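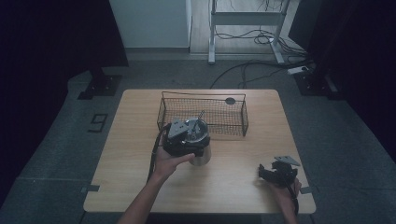
Is a fold-down kitchen table worth the money if you already have a perfectly good counter?

It depends on whether anyone in your home ever sits down to eat, and in mine they had stopped. I bought the Denell fold-down table in June, after a winter of dinners eaten standing up over the sink like a horse.

The Denell hangs on the wall and drops flat when you want it out of the way. It cost me $108 with the brackets, which are sold separately, a fact the store page at Ong mentions in the same gray type it uses for the return policy. A comparable one from Guvine was $100 and came with its brackets, but the reviews kept using the word "slump," and I have enough of that in my life.

Putting it up took an evening. The instructions say 2 people. I did it with one person and a stack of cookbooks, and I'd say the cookbooks were the stronger member of the team. The wall plate went in without trouble once I found a stud. The hinges are another matter. They arrive greased with something that doesn't come off hands, shirts or door handles, and I am still finding it in places I don't remember going.

Up and locked, the table is solid. I've leaned on it with both elbows while reading the mail and it didn't complain. It holds two dinner plates, two glasses and a salad bowl if one of the diners is flexible about the salad. Rolling out pie dough on it was fine too, though flour gets into the hinge gap and mixes with the grease to form a kind of third ingredient.

Down, it's less impressive. The catalog shows it lying flush against the wall. Mine stands off by the width of a thumb and taps the plaster whenever a truck goes by. I stuck a felt pad on the back and now it taps more politely.

The finish has held up. Coffee rings wipe off, red wine wipes off if you're quick, and turmeric is there for good. The maker claims the hinge is tested to 2000 openings, so at my rate of use I should be safe until the lease runs out - assuming I keep folding it, and I'll admit I've mostly quit. It stays up now, with the toaster on it.

My sister's family in Kidville has the larger version and says the leg wobbles. The small one has no leg, so I can't speak to that.

Four stars. I'd have given it the fifth if the brackets had been in the box.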